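Student Robotics Builders > Class and Club Projects > Table clearing project, how to split the demos

gumaro_b
Posted Mar 28, 2021
Our club is doing a table clearing project this spring. The arm has to pick up a cup, a bottle and a coaster and put each one in its spot. We collect the training demos ourselves with a hand-held gripper that has a camera on it, and then we train on the recordings. There are four of us and we have the gripper until the end of the semester.

So far we have 307 demos, nearly all of them from the workbench in room 12. Refugio wants to keep going in room 12 until the policy works there and only then move. I want to take the gripper to other tables now. We have been going back and forth on this for two weeks and it is slowing us down.

Last week I took it down to the lobby for an afternoon. The table there is black and the ceiling lights are strong, so it looks nothing like our bench.

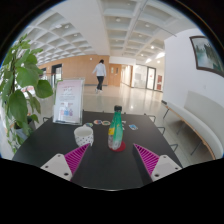 I ran the bottle first, then the cup, then went back to the bottle. The order was on a sheet of paper so that I would not drift into doing the easy one over and over. Each demo starts with the fingers open and ends when the object is let go and the hand has pulled back. If I bumped something I marked that take and did it again.

Questions for people who have done this in a class. Do you mix locations from the start? And do you keep the bumped takes or throw them out?

pfragkou
Mix from the start. We did a dish rack version of this in our senior project class and spent the first half of the term at one counter. It did great at that counter. Then we moved the rack to the other side of the room and it reached for the wrong place every time. We had to collect most of it again.

Throw out the bumped takes unless the recovery is clean.

refugio_e
I am the Refugio in the first post. My point got shortened a little. I am not against other tables. I am saying we have no working policy anywhere yet, so if it fails in the lobby we will not know if the problem is the lobby or the data or the training code. Room 12 is our known case. Get one thing working, then add.

Also the lobby is slower. You have to carry everything down, and people walk through all afternoon.

pfragkou
You can have a known case without putting 307 demos in it. Train on a small part of room 12, only the cup, and see if the code runs end to end. That takes one evening.

yasaman.amini
I coach a high school team and I mostly agree with Refugio. For students the early win matters. Mine worked on one object at one table for the first month and it kept them coming. If I had sent them all over the building in week one I would have lost half of them.

People walking by is fine in my opinion. The arm will have people near it later too.

On the green bottle, check what your camera gives you on see-through plastic. Ours had trouble with a clear bottle on a dark surface. We added a second bottle in a solid color and recorded both.

gumaro_b
Thanks. I looked at the lobby recordings again last night. The bottle reads well to me against the black top, but I am judging by eye, so that does not say much about what the policy will do.

The coaster is the one that worries me. The one under the bottle is round and flat and I have not found a good way to get a finger under it. I have been sliding it to the table edge and pinching it there. Does that count as one demo or two?

uzamudio
One demo. If the slide is part of how you get it, it belongs in the same recording. Do it the same way each time though. If one person slides left and another slides toward themselves you get a mess. We had that with a team of eight and ended up writing a one-page rule sheet.

I disagree with throwing out the bumped takes, by the way. Keep them in a separate folder. You may want them for testing later and disk space is cheap.

refugio_e
The rule sheet is a good idea. Right now Gumaro and I do the cup differently. I come in from the side and he comes in from above.

pfragkou
That would bother me more than the room question. Pick one.

gumaro_b
Side. I tried it from above in the lobby and kept blocking my own view of the rim.

We talked after the meeting today. Plan is cup only, room 12, small set, train it this week. While that runs I take the gripper back to the lobby and to the library tables if they let us. Refugio still thinks the library is too early.

refugio_e
I do. But I will carry the box.

yasaman.amini
Please post the cup result either way. My group starts on a similar task after break and I would like to know how small your small set was.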